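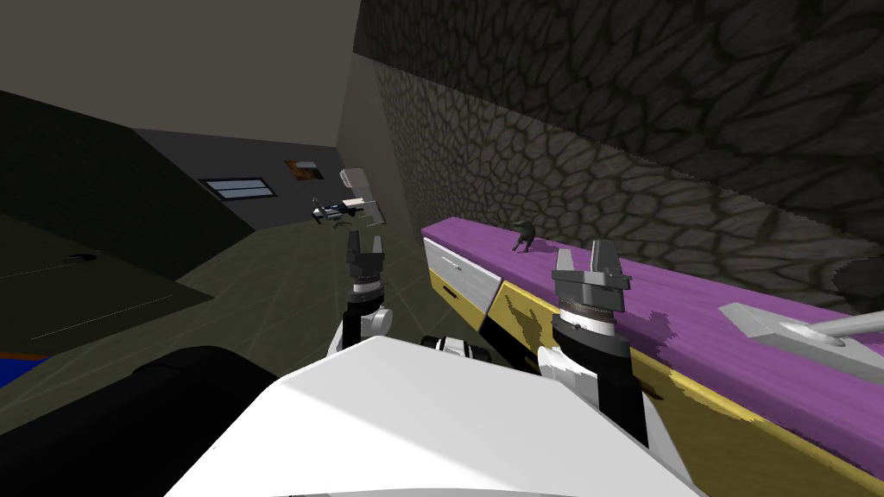

Search this wiki Go Advanced search

Momska kitchen cell

The Momska kitchen cell is a simulated robot workcell used to rehearse the setting up and upkeep of a two-armed household robot. It consists of a robot model with a white torso, two arms and a parallel-jaw gripper on each, placed in a rendered kitchen with a long purple-topped counter. The cell is published by Gratenetti, which describes it as a stand-in for a real kitchen. That description has been disputed, and the parts of the cell that hold up best are those to do with routine checks.

Background

The cell was put together at Pruno, a workshop that had been using a bare table model and found that its robots did well there and badly in rooms with furniture. The kitchen was added in August 2020. Release notes from the time speak of a "fully realistic home", a claim that is hard to square with the yellow cabinet fronts and the stone-patterned wall. Supporters reply that odd colours are meant to stop a vision program from leaning on one look. Whether they do so has never been tested in this cell on its own.

Setting up

A session starts with the robot parked at the counter and both grippers open. The operator then works through the following:

The zero position of each joint is compared with the stored value. A joint that is out by a small amount is corrected in the settings file, and one that is out by a lot usually means the wrong robot file has been loaded.

Each gripper is closed and opened 40 times with nothing between the fingers. The fingers should meet evenly. In the simulator they nearly always do, and for this reason critics regard the step as practice for the operator and little else.

The head camera is lined up against the edge of the counter. Small items on the worktop, such as the dark grey figurine, serve as reaching targets once the edge has been found.

The full procedure has 11 steps in the current handbook. Earlier handbooks had more, several of which repeated one another.

Upkeep

A simulated arm does not wear, so upkeep here means looking after files. The most common fault is a gripper whose visible shape and contact shape have drifted apart after an update, so that the fingers stop short of an object or sink into it. The usual repair is to reload both shapes from the same source and run the closing test again. Fault 2917, in which the right wrist turned the wrong way after a restart, was marked as fixed twice before the cause was traced to a swapped sign in a settings file.

Friction values are a weaker point. They are set by hand, and the handbook does not say where the figures came from.

Reception

Gratenetti has stated that practice in the cell cuts setting-up time on a real robot by up to 49 per cent. The figure rests on its own trials, and the number of operators who took part was not given. Hendricks, a rival supplier, has questioned it, though Hendricks sells a competing cell and its remarks should be read with that in mind – no outside trial has been published by either side.

Users tend to agree that the cell is handy for teaching the order of the checks. There is less agreement on cables, grease and loose screws, none of which are modelled.

See also

Hendricks bench cell
Gripper alignment
Joint zeroing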